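I caught the founder of Collida on a video call from Tudbridge, halfway through a late lunch, and we got onto tax before I'd even found my pen. Collida is a small crypto exchange with 1,903 account holders, and lately they've all been asking the same thing – do I have to report this?

"Pretty much, yes," she told me, laughing. "People think if they only swapped one coin for another, it doesn't count. It counts! I spend half my day saying that."

She started out doing the books at McIver, an accounting firm, where a client walked in one August with 2,000 trades on a spreadsheet and no dates on any of them. (I winced, having a spreadsheet a bit like that myself.)

"It took us 40 hours to sort out," she said. "He'd made a hundred bucks. I remember thinking, well, there's a business in this." 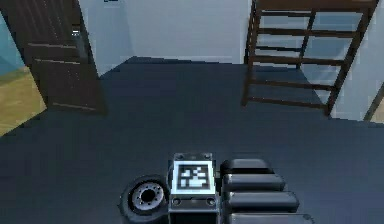 A simulated room, with a square black-and-white marker on the gripper's housing.

So what does she want from the regulators? I figured she'd say less paperwork, but she went the other way.

"I'd love a proper licence. Right now my bank could close our account tomorrow and I'd get a form letter. Give me a rule book and I'll follow it – I'm an accountant, I like rule books."

The next thing is Rullau, a record-keeping tool that tags every trade as it's made. It's in testing with 100 customers and she's hoping to open it up to everybody once the bugs are out. I asked whether she holds much crypto herself.

"A bit," she said. "My mum holds more than I do, and she won't tell me how much."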